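2020-08-03 — budget notes, shelf cell

Need the November order list done before Bucur closes their quote. Two arms on the front rail now, question is whether we add a second cell at Irneck or just buy spares for this one. Leaning spares.

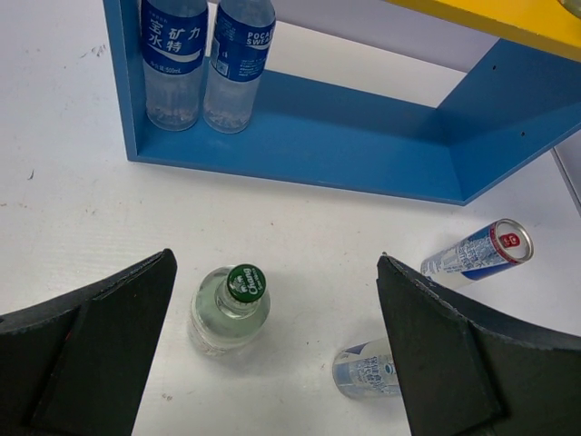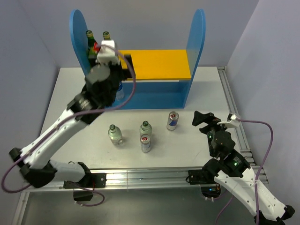 *Shelf cell, drinks and the blue/yellow unit. Wrist view first, then whole table.*

- Gripper fingers: rims on the right one look worn. Quote 12 pairs from Beltasano, they only discount from 10 up
- Purple cable — want a spare set per arm, plus proper clips. Loops at the elbow bug me. Price a sleeve too
- Tabletop scuffed. New sheet is cheap, put it on the same PO
- Shelf unit: one more, same colors. Trollstead had it at 14 weeks last time so order it frist
- Bottles and cans out of petty cash, NOT this budget

Spares come to around 27 percent of what's left for the year. Second cell would eat all of it and we'd still need rail and walls.

Ask Bucur if the quote can be split over two invoices. Also shipping to Irneck seperate?? check

Wrist camera mounts — still no price. Chase Beltasano tomorow.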